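Roltley Lending Library and Reading Rooms
Half-year report to the McIntyre Fund
7 February 2022

Dear Diane,

Thank you for your patience over the deadline, and for the very kind note you sent with the second payment. It went up on the board by the kettle and has been read by everyone who makes tea, so by the whole building. I have tried to follow the headings you gave us last year, though I'm afraid I wander a little under the second one.

Home delivery

We took on the round in August with one van and a borrowed list, and I don't mind telling you that the first fortnight was a muddle. Two villages had the same delivery day and the large print boxes kept going to the wrong one. Gareth Ashworth redrew the whole route over a weekend, starting from Mokness and working inland, and it has run smoothly ever since. We now have 183 households on the list and have taken out 1,868 books, talking books and jigsaws between us (the jigsaws were Gareth's idea, and they're hardly ever in!).

What people tell us, again and again, is how much they like having the same driver. Tanner Bergeron knows who wants sea stories and who has gone off crime, and he will always carry the box through to the kitchen if asked. We had planned for five minutes a door and it is nearer ten, so the Thursday round has been split into two shorter ones. The extra fuel is in the accounts, on the second sheet.

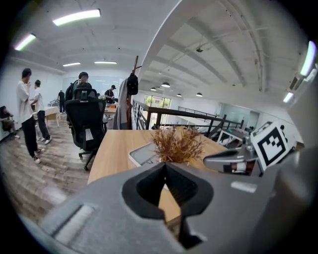
The talking books have been harder going. Several of our older players would only take discs, and the publishers are moving away from discs faster than our readers are. We bought 13 of the simple players with the big buttons out of your equipment money, and all of them are out on loan. There is a waiting list, which Raghda Zoubi keeps, and she rings everybody on it once a month so that they know they haven't been forgotten.

Reading groups

The Mokness group meets in the chapel room and has settled into a lovely noisy crowd. They had a falling-out over a very long Russian novel before Christmas and made it up over a very short Scottish one. The Roltley evening group is smaller and I would like to see it grow. Chantal Bouchard has suggested moving it to the afternoon until the lighter evenings come, and we shall try that from next month and let you know how it goes. 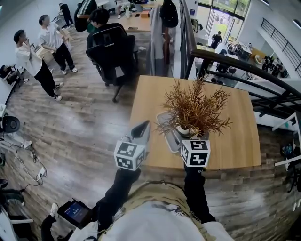
Roltley Lending Library: Outreach and Home Delivery Team

Money

We are a little under on training and a little over on van repairs, after the clutch went on the hill out of Mokness. With your agreement we should like to move what is left in the training line across to cover it. I have marked the figures in the accounts so that you can see both before and after.

Still to do

The new catalogue is the thing I had most hoped to report as finished, and it isn't. The old cards are all typed up, but the large print titles still need checking against the shelves, and Raghda can only manage that on quiet mornings. We expect to have it done before the summer.

You asked whether you might come out on the van one day. Please do! Tanner suggests a Thursday, and says to bring a warm coat and leave room for cake.

With warmest thanks from us all,

The Outreach and Home Delivery Team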